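Wer legt hier eigentlich zusammen? Notizen zum Vortrag, 3. September 2023
Automatisierung in der Textilaufbereitung, der Blick von der Sortierlinie
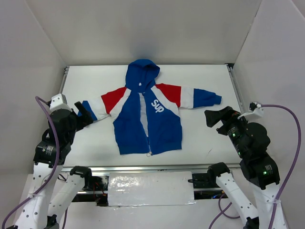 So, erst mal ankommen lassen, Wasser trinken, nicht gleich losrennen. Kurz sagen, wer ich bin: Schichtleitung bei Skutasico, Aufbereitung und Versand, und nein, ich bin keine Ingenieurin. Ich bin die, bei der man sich beschwert, wenn der Wagen nicht voll wird.

Zahlen gleich am Anfang, dann ist das erledigt: 1.602 Teile liefen im August durch die Testzelle, 381 davon musste jemand von uns noch mal in die Hand nehmen. (Pause, die Leute rechnen lassen.) Die meisten davon waren Jacken mit Kapuze und Reißverschluss. T-Shirts sind ein Klacks dagegen. Eine Kapuze fällt jedes Mal anders, und bei einer offenen Jacke hat man zwei Vorderteile, die machen, was sie wollen!

Dann zum Team. Vorher standen acht Leute an den Falttischen, jetzt sind es dort vier, die anderen machen Sichtprüfung und Reparatur. Entlassen wurde niemand, das kommt garantiert als Frage. Aber bitte auch sagen, dass zwei Kolleginnen den Falttisch vermissen – da konnte man nebenher reden, bei der Prüfung geht das nicht mehr.

Ablauf nur knapp: Jacke mit der Vorderseite nach oben auflegen, Ärmel zur Seite, Freigabe drücken. Die Greifer kommen von links und rechts. Klingt simpel, war es in der ersten Woche überhaupt nicht, weil jede von uns anders aufgelegt hat. Wir haben uns dann auf eine gemeinsame Art geeinigt, und die hängt jetzt als Zettel an der Zelle. Den Zettel hat übrigens die Spätschicht geschrieben, nicht die Firma Prelon, die uns die Technik hingestellt hat.

Falls noch Zeit ist: die Sache mit dem Takt. Naseri, unsere Planungssoftware, wollte die Pausen nach der Auslastung der Zelle legen. Haben wir abgelehnt, der Betriebsrat auch. Pausen bleiben fest, die Zelle wartet halt. Da ruhig ein bisschen lauter werden, das ist mir wichtig.

Letzter Punkt, der Standort Ciltero fängt im Winter an. Mein Rat an die Kollegen dort: Lasst euch die Einweisung in der Arbeitszeit geben, und zwar für alle Schichten. Danach Fragen, Mikro geht durch die Reihen.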